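4.2 Assembly in a shared workshop

The rig was built at Plorkberg, a members' workshop where a robot arm must compete for bench space with a kiln, two lathes and a canoe that has been nearly finished for as long as any of us have paid dues. Our budget for the fingers, brackets and fasteners was 199 dollars. We mention it early so that the reader can adjust expectations.

Control runs on Minau, a small scheduler we wrote for the purpose and have rewritten twice. It reads the joint encoders, stamps each camera image and stops the arm when the current draw climbs past a set limit. The first version also stopped the arm when the kiln switched on. We moved to a different circuit and kept the code.

Finger parts were printed at the workshop and bolted up by hand with hex-socket screws. A screw that was snug in the morning could be a free agent by the afternoon, so we added thread locker and a torque check to the start of each session. Sessions went into a log called Dubey, a spreadsheet with ambitions. Over the whole build it collected 3227 motion segments, of which 3175 survived our checks on timing and missing images. The 52 rejected segments mostly had bad timestamps; a few had no motion at all and a great deal of confidence in the notes column.

Two kinds of setting are shown in Figure 4. Wrist views matter to us here since the arm's own parts fill much of each image, and any method that crops or masks them must first agree on where the fingers end.
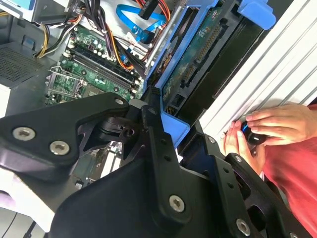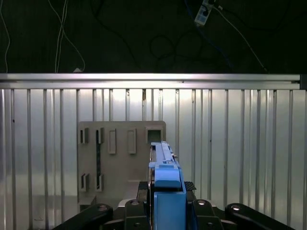

Figure 4. Wrist-level views from the build. The first has an open desktop computer case beyond the gripper, with a blue drive cage beside the motherboard; the second has an upright beige board with slots and raised frames, in front of a corrugated metal wall.

How often does a wrist camera need to be recalibrated on a home-built arm?

Recalibrate whenever the camera or its bracket has been touched, and check the calibration against a fixed marker before each session. If the marker has shifted in the image with the arm in its home pose, repeat the full procedure.

We followed this rule from the second week onward. In the first week we followed a looser one, under which the bracket was assumed to be fine if it looked fine, and the recordings from that week are kept in a separate folder, Hedix, which we do not use for training. Members have asked for the disk space back. The request is under review, as is the canoe.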